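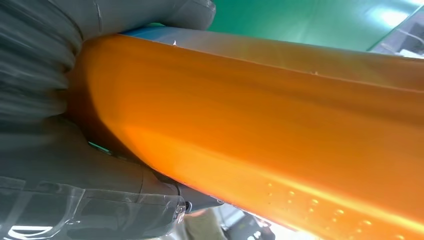

Glossy orange, streaks running lengthwise, small nick on the top edge.

Sorting the offcuts shelf at Nisgate today, 28 Apr 2022. Orange first. It's the colour people ask for and the one we're worst at storing.

**2/**
You get a pale band down the upper face when the light is on it, and darker brownish orange towards the lower edge. Worth remembering if you're matching two pieces. Turn them both the same way before you decide they don't match.

**3/**
Nicks: I leave them if they're on a rim. Sanding one out makes a dull patch that shows up more than the nick did. Anything that catches a sleeve gets a few strokes with 400 grit and that's it.

**4/**
Cleaning is lukewarm water, a drop of washing-up liquid and a soft cloth. No kitchen roll, it scratches. No glass spray either.

**5/**
The shelf is 93 cm wide, so long pieces go in diagonally or not at all. I've asked Anuro for a wider one. Until then the longest are on the floor behind the door, on an old blanket.

**6/**
Labels go on the ends now. Last April we stuck them on the faces and spent an afternoon getting the glue off.

**7/**
Someone asked about the Benítez boxes. Still stacked in the corridor, 9 of them, not opened. Clear and green, going by the delivery note. I'll do those once the orange is put away.

**8/**
Also out of blue tape. If you borrowed the roll, please put it back on the hook.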